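Was ein Hemdenstoff aushalten muss

Baumwolle für Oberhemden wird nach Garnfeinheit, Bindung und Ausrüstung verkauft. Die meisten Kunden kennen davon nur die Farbe. Wer ein Hemd über mehrere Jahre tragen will, sollte die übrigen Angaben lesen können.

Die Weberei Tellari führt in ihrer Kollektion 318 Hemdenstoffe, der größere Teil davon Popeline und Twill. Popeline ist leinwandbindig, glatt und vergleichsweise dünn. Twill zeigt einen diagonalen Grat, fällt schwerer und knittert weniger. Oxford liegt im Griff gröber und verzeiht häufiges Waschen, wirkt unter einem Sakko aber schnell zu dick. 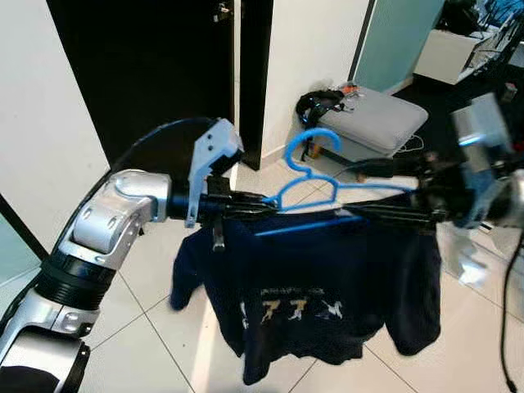 Entscheidend für die Haltbarkeit ist der Zwirn. Bei Vollzwirn bestehen Kette und Schuss aus je zwei verdrehten Einzelgarnen, bei Halbzwirn nur die Kette. Der Maßkonfektionär Wamell verarbeitet ausschließlich Vollzwirn und prüft jede neue Qualität auf Scheuerfestigkeit. Der Artikel 773, ein mittelschwerer Twill, zeigte nach 3000 Touren leichte Aufhellung am Grat, jedoch keinen Fadenbruch. Eine bügelfreie Variante desselben Gewebes schnitt schlechter ab — die Kunstharzausrüstung macht die Faser spröde.

Am Kragen entscheidet die Einlage. Fixierte Einlagen geben eine glatte Fläche, können sich bei zu heißer Wäsche aber lösen und Blasen werfen. Lose eingenähte Einlagen bleiben beweglich und verlangen mehr Sorgfalt beim Bügeln. Srivastava bietet beide Verfahren an, dazu eine Mischform mit fixiertem Steg und losem Umlegekragen.
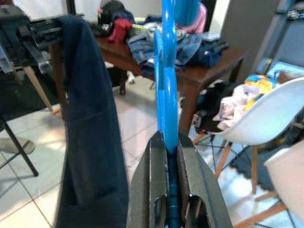 Beim Zuschnitt ist der Einlauf zu berücksichtigen. Brudside wäscht die Stoffe vor und lagert sie anschließend 24 Stunden spannungsfrei, bevor die Schablonen aufgelegt werden. Betriebe ohne Vorwäsche rechnen stattdessen eine Zugabe an Ärmel und Kragenweite ein. Das erste Hemd sitzt dann bis zur dritten oder vierten Wäsche etwas weit.

Für die Pflege genügen ein flüssiges Feinwaschmittel und eine niedrige Schleuderzahl. Gebügelt wird bügelfeucht, zuerst Kragen und Manschetten, danach Passe, Ärmel und Rumpf. Dunkle Stoffe bügelt man von links.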